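What we've been up to at club

Well, it has been an age since I wrote anything on here, and I'm sorry about that! February was all coughs and colds in our house, and then the robotics club rather swallowed me whole. I only went along to help with the biscuits. Somehow I'm now the person who books the room and nags everybody about saving their work (my sister thinks this is hilarious).

We have four in the simulation group this term, and they've called their project Demoleck after a very long argument in which Kariuki came a close second. The idea is simple enough to say and horribly fiddly to do. You give the arm a virtual table with a few everyday things on it, and it has to pick up the right one and put it away in the box with the compartments. It's all done on the computer, so no crockery gets hurt, and we can run the same table again and again until bedtime.

Thandeka Hendricks does most of the code for the gripper and has the patience of a saint. Letay Tefera looks after the tables themselves, the mugs and the binder and where they all stand, and she's very proud of her wood grain, so do please say something nice about it if you see her! The other two swap between testing and writing up, and they've started a proper notebook, with a page for every change they make. I did wonder if that would last beyond the first week, but it's still going strong and is already up to page 10.

The thing we've learned this term is how much depends on which view you look from. From across the room, as it were, it all seems so obvious. Then you switch to the view down by the fingers and you can barely tell what you're looking at, and that's the one Thandeka spends her evenings with, bless her.

We're entering the Jevomberg student challenge with it. The write-up has to be in by May 15, 2024 and we still owe them 3 pages, so wish us luck. I'll put up a proper post about the soldering group next time, I promise, they've been very good about waiting.

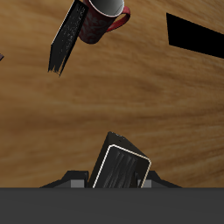
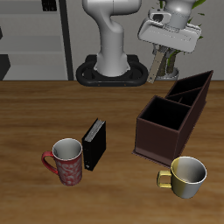 Demoleck at the table: the view from the gripper first, then the wider one with both mugs, the binder and the box.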